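Search parts, kits, manuals
Cart (0)

Dritlow Wrist Camera Kit, for single-arm setups

Written by Tahmineh Bakhtiari, who answers the Kusness order line and would like you to read this page before calling it.

The Dritlow kit puts a small camera at the wrist of an arm you already own. It costs $405. People look at that number, look at the price of their arm, and decide it must be the cheap part of the project. It is the cheap part of the project. The rest of this page covers the other parts.

What you get

One camera, one bracket, the screws for the bracket, a cable for the arm and a longer one for the cart. There are two spare screws, which will be under a radiator by the end of the first week. You do not get a gripper, a computer or a mount for a second arm, however nicely the purchase order is worded.

Where the money goes

Plan on $2000 for a first setup on top of the arm and gripper. That covers the kit, a computer that can keep up with it, storage, and a cart sturdy enough to survive a doorsill. Customers in Crenshaw tried to save on the cart and later bought the cart as well.

Cables deserve a line of their own. Wrist cables bend all day long, and they are a consumable in the same way that printer ink is a consumable. A spare set is $40. Order it with the kit and you pay shipping once.
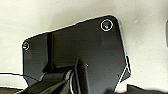 Wrist hardware and cabling against a pale surface.

Check the clearance around your gripper before you order. The standard bracket suits most parallel grippers. If your cables already run past the mounting face, ask for the offset bracket, same price, slightly uglier. Send us a drawing with measurements. A drawing without measurements is a sketch, and we have a drawer of those.

Budgeting for the room

The room gets forgotten until the arm is standing in it. Borrowed space is fine, and a good part of our Brorkville business comes from people working in break rooms, back offices and other places with better furniture than the lab. Before you commit, go and look at the place with a tape measure and ask:

- Can the cart get in, turn, and get out again without a meeting?
- Are the overhead lights something you can live with? Glossy floors and glass both throw them back at you.
- Who gets the room at lunchtime, and how attached are they to it?
- Where will the person running the arm stand for an afternoon?
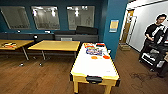
Air hockey table, side tables and a wheeled cart at the right.

Allow an hour for moving furniture each way and put it in the plan as labor. A week of small moves adds up to a day you did not budget for, and somebody will ask about it in March.

Lighting is the other room cost. A pair of soft lamps on stands comes to less than a day of fiddling with exposure settings. Buy the lamps. We don't sell them, so you may take this as sincere advice.

Working close to a surface

Short distances are where wrist cameras earn their keep and also where they are least flattering. A pale wall or panel has very little on it for a camera to hold on to, and the gripper brings its own shadow along wherever it goes. If your job is mostly plain surfaces, budget time for tests at several distances before you promise anyone a date. Our loaner program exists for exactly this. The deposit is $600, refunded when the kit comes back with all of its pieces in the box. 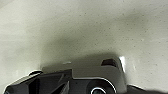

Ordering and lead times

Kits in stock leave the Kusness warehouse the next working morning if the order is in by 2 p.m. Offset brackets are cut to order and take three weeks. Calling to ask whether the three weeks could be two is permitted and makes no difference.

Quotes hold for a full quarter, which in our experience is one signature short of what most purchasing departments need. Ask for an extension before the quote lapses and you'll get one. Returns are accepted on unopened kits. Cables that have been on an arm are yours forever.

Share 14
Comments 6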